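News from the dish cell

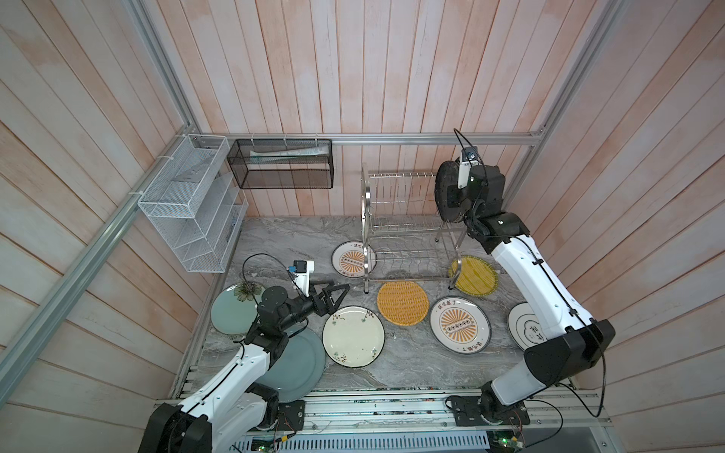
What we've been up to

It's been a busy few weeks on the two-arm cell at Evasbridge, and as I'm the one who has had a hex key in my back pocket for most of it, I've been asked to write it up. If you came to the last open evening you'll remember the job: two white arms, one steel dish rack, a floor of plates, and the plates have to end up in the rack. Sounds easy. My kids can do it (they don't, but they can).

We stripped most of the cell down after Easter and put it back together. The walls got their wood planking, the floor got the grey marble pattern, and I'm very fond of both, even though Jarmo Nurmi says it looks like a seaside café. He may have a point about the pink. The idea is that the arms should learn to cope with something closer to a kitchen, and a plain black box wasn't giving us that.

Bolts, then cables, then bolts again

The left arm had developed a tiny wobble. You couldn't see it with the arm standing still, but reach it right out over the floor and the fingertips would drift by 2 mm, enough to miss the rim of a flat plate completely. I blamed the gripper. Jarmo blamed the wrist. We spent a whole afternoon arguing and swapping parts before one of us thought to put a spanner on the base bolts, and of course two of them were loose.

So there's a new line on the morning sheet: check the base bolts, both arms, before power goes on. Please do it even if you were the last one out the night before.

Then the wrist camera cables. Each camera sits on top of its gripper and the cable needs a good generous loop, or it pulls tight when the wrist turns over. Too much loop and it snags on the wire dividers of the rack, which gave us a very exciting Thursday. We've settled on a loop that arches up and back from the camera, and I'd ask everyone to leave it alone. If you do have to take a camera off, put the cable back the same way and run the wrist through its full turn by hand, power off, before you do anything else.

I've also tied the white wire shelf on the left side to the upright with small cable ties. It isn't pretty, but I can snip it off in seconds when I need to get at the rail behind.

Plates, and a word about the mats

We've gone for a proper mix this time. There are white ones with an orange sunburst and Chinese characters, a cream one with little green sprigs, a couple in shades of teal, and some woven mats thrown in to make life harder. The mats are brutes! A plate has a rim you can get a finger under. A mat just lies there, and the gripper presses down on it and comes up with nothing.

What helped most was slowing the last bit of the approach. I've cut the closing speed on both grippers to 60 per cent, and we've gone from swearing at the mats to merely muttering. In our last long session we logged 234 picks over both arms, plates and mats together, and only had to stop for a reset 24 times. I was so pleased I bought doughnuts.

One more thing on plates: please wipe them before you put them out. Greasy fingerprints on a glaze are hopeless to grip, and I spent far too long last week adjusting a gripper that had nothing wrong with it.

Little boards, big nuisance

The control boards live down on the front platform, one near the base of each arm. They're handy to reach there, and also handy to knock. Somebody's sleeve caught a wire on the left one and we lost most of a morning to a fault that came and went. I've ordered covers from Stirnico and they should be here in May. Until then, sleeves up, and no mugs on the platform, Jarmo.

The vents along the front need a going over with the soft brush once a week too. I've hung the brush on a hook by the door.

Coming up

Once the covers are on, I want to try the whole routine with the arms handing plates across to each other, which we've only managed twice so far and never when anyone was watching. Stüber are lending us a spare set of finger plates with a thinner tip, so the mats may yet be beaten. If you fancy an afternoon helping me fit and line them up, add your name to the sheet by the kettle. I'll bring the hex keys.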